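Can a Robot Put Away Your Laundry Yet?

By Natália Vilela
19 October 2020

My nephew asked me a great question last week. He was supposed to be cleaning his room, and he had gotten as far as sitting down on the floor. "When do I get a robot that does this?" he said. I write about machines for a living, so you'd think I'd have a quick answer. I didn't! It took me a whole evening to work one out, and now you get to read it.

The short answer is: for some chores, you can have one now. For most of them, you'll be waiting a while.

Chores machines are good at

Think about the dishwasher. You put the plates in, it sprays them, you take them out. It never has to look at a plate or pick one up. The washing machine is the same kind of helper. It spins and it sloshes, and it doesn't care if it has a sock inside or a bath towel.

Robot vacuums are a bit smarter. Mine is called Flosness (my name for it, not the store's) and it bumps along the floor until it thinks it has been everywhere. It's pretty good at crumbs. It is terrible at shoelaces. I have pulled it off the same sneaker 5 times.

In factories, robots can do amazing things. A robot arm can put the same screw in the same spot 300 times before lunch and never get bored. But the part has to be waiting in the right place. Move it over by the width of your thumb, and a simple robot arm may go right ahead and screw the air.

So why is a T-shirt so hard?

Try this. Take a T-shirt out of the drawer and drop it on your bed. Now pick it up and drop it again. Did it land in the same shape? I bet it didn't. I did it 17 times and got 17 different lumps.

A cup is always cup-shaped. A shirt can be a ball, a rope, a pancake, or a tent with a cat under it. Before you can fold it, you have to find the sleeves, and one of them might be inside out. You do all that without thinking, because you've been getting dressed for years and your fingers can feel when they've grabbed two layers by mistake. A robot has to be taught every bit of it.

How do you teach a robot to fold?

My friend Horácio Morais builds robots, and I asked him this one. He said you mostly show them, over and over. One way is for a person to do the chore while holding the same kind of gripper a robot would have, with 2 fingers that pinch together. It's a little like eating with tongs. The computer can study lots and lots of these tries and start to work out which moves go with which lumps.

Horácio let me have a turn once. Folding a shirt with my own hands takes me a few seconds. With the gripper I kept dropping the collar and saying words I can't print here. 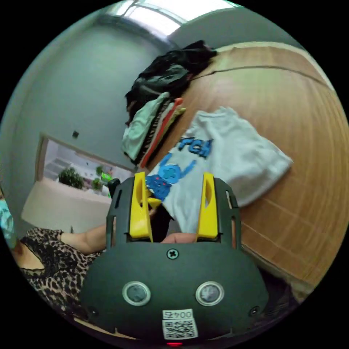

What about the rest of the house?

I made a list for my nephew, and here's how it came out.

Vacuuming a flat floor: yes, if you pick up your socks first.

Mowing a lawn: yes, there are robots for that too.

Folding laundry: sometimes, slowly, with people watching nearby in case it gets stuck.

Making a bed: not really. A sheet is just a giant T-shirt with no sleeves to help you.

Cleaning your room: no. Sorry! A robot would have to know that the rock on your shelf is treasure and the wrapper next to it is trash. Even your parents get that one wrong.

Things to try at home

Put on a pair of thick mittens and fold one shirt. Then try it using only your thumb and one finger on each hand. If you want the really hard version, close one eye as well. Get a grown-up to race you. Mine lost, and he wants a rematch with a smaller shirt.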